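Workshop notebook — May, upper floor, the big table

Started at 14:00. Job for this afternoon was to decide what stays on the mezzanine table and what gets moved before the Astham people come to look at the space. Writing it down here so we don't have the same talk again in two months.

The table. It stays where it is. I had a plan to turn it a quarter so the long side would run across the room, and I measured for it, but the walkway by the railing gets too narrow once somebody is sitting down with a chair pushed back. Left it as is. The top is in decent shape. There are two faint rings on the wood that did not come out with a damp cloth. I will try the Vilela oil on one of them and leave the other alone for comparison. Do not use the kitchen spray on it, it leaves a haze.

Cable on the floor under the table: still needs a clip or a cover. Skisia quoted us for a floor channel, 40 for the strip plus delivery, and that seems like a lot for a piece of rubber. Asked them for a shorter length. For the moment, watch your feet and don't run chair wheels over it.

Plants. Both keep their place on the table. The green one wants very little water, and I think it has been getting too much from several of us at once. The flowering one is the opposite and droops by Thursday-type gaps if it gets skipped, so it goes on the watering sheet by itself. White pots for both, with no saucers, so take them to the sink to water them and let them drain there before they go back on the wood. 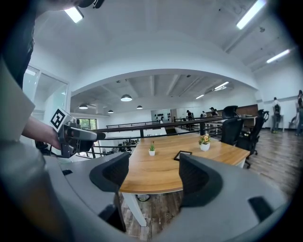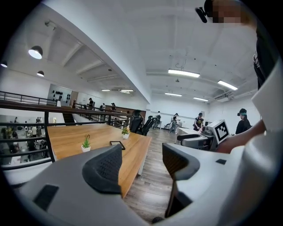
Table with the two plants, and the mesh chairs.

Chairs. The tall-backed one sinks a little when you sit in it. Went through the usual — lever up, weight off, lever down — and it held for about 5 minutes and then started dropping again. Probably the gas lift. Fovero sells the cylinder as a spare part, and I have written down the diameter on the parts sheet. Check the length of the old one before ordering, they list two that look the same. The other chair is fine. Wiped the wheels on both and pulled a fair amount of thread and hair out of them.

Floor. Swept along the railing first, then the rest toward the wall. Grit collects along the edge and ends up on the desks below, so sweep away from the railing and use the vacuum for the last strip. Mopped with plain water only. One board near the top of the stairs has a raised corner, marked it with tape for now.

Railing. Dust on the horizontal bars, mostly on the top faces. Dry cloth first, then damp. Nothing gets hung on the railing from now on, including jackets and bags. People work right underneath.

Seating for the visit: 4 at the table and the rest can stand. I would sooner not carry chairs up from the lower level and then carry them all down again. If they want to spread out drawings, the plants can go over to the cabinet for an hour.

Still open:
oil test on the ring, look at it tomorrow morning
answer from Skisia on the shorter floor channel
order the cylinder from Fovero after checking the length
glue or screw for the raised board
new watering sheet, one line per plant

Stopped a bit after 5. Broom and bucket are back in the closet downstairs, the vacuum bag is nearly full.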